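Ticket: cabin and luggage both wrong on our Hirnton booking
Opened by: Catalina Montecinos
Date: Saturday, October 3, 2020

Hello again Drenitz support! I did ring first and got through to a very patient chap called Liam Lockwood, who asked me to write everything down in one go so it doesn't get muddled between people. So here goes, sorry it's long.

We're booked on the overnight ferry from Closby to Hirnton in December, two adults, one cabin with its own bathroom, and my mum's hat box as an extra piece (more on that in a minute). I paid in full and got the confirmation email straight away. All lovely. Then I opened the app to show Aldana, who's coming with me, and it had us down for two reclining seats and no cabin at all.

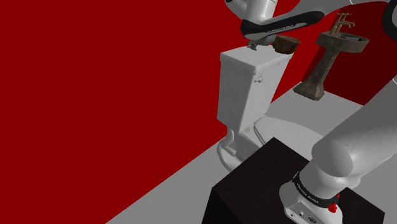 First thing I tried was logging out and back in. Same two seats. Then I deleted the app and put it on again, which lost all my saved trips (they came back after lunch, so don't worry about those) but the seats stayed put. On the website, same login, the cabin is there! Cabin 430, lower deck, exactly what I paid for. So the website says one thing and the app says another, and I've no idea which one the people at the port will be looking at.

Liam had me check whether I'd made a second booking by mistake. I hadn't, there's only the one reference. He did spot that I'd changed Aldana's surname after paying, as I'd typed Brava and it's Bravo, and he wondered if the app had hung on to an older copy. I changed the language setting to Spanish and back, which was his idea, and for one glorious moment the cabin turned up. Then I refreshed and it was gone again.

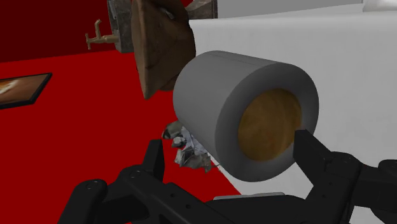 Now the luggage. I added one extra piece and the app has charged me for two, 20 pounds each, and put both down as "sports equipment, long". It's a hat box! It isn't long at all. If you're wondering what sort of shape I mean, it's much like the grey cylinder in the picture, short and wide like a can, only ours is a good deal bigger and has ribbon on it. There's no choice for anything round in the drop-down, so I picked "other", and I think "other" is where it all goes wrong. When I take the piece off, the price drops by 20 and the second one stays there with no button to remove it.

Update, same evening: Debashish Majumder from your side emailed to ask for the phone details, which I've sent. It's an oldish phone with nearly 800 photos on it, if storage matters. He's cleared something at your end and the cabin now shows in the app, hooray, and it has stayed there through two refreshes.

Still to sort please: the extra hat box, the 20 pounds back, and a fresh confirmation with Bravo spelt properly. Email is best, I'm at work most of the day and can't pick up.

Thanks ever so much,
Catalina

Contact us | © 2020 Drenitz Travel Support | Back to top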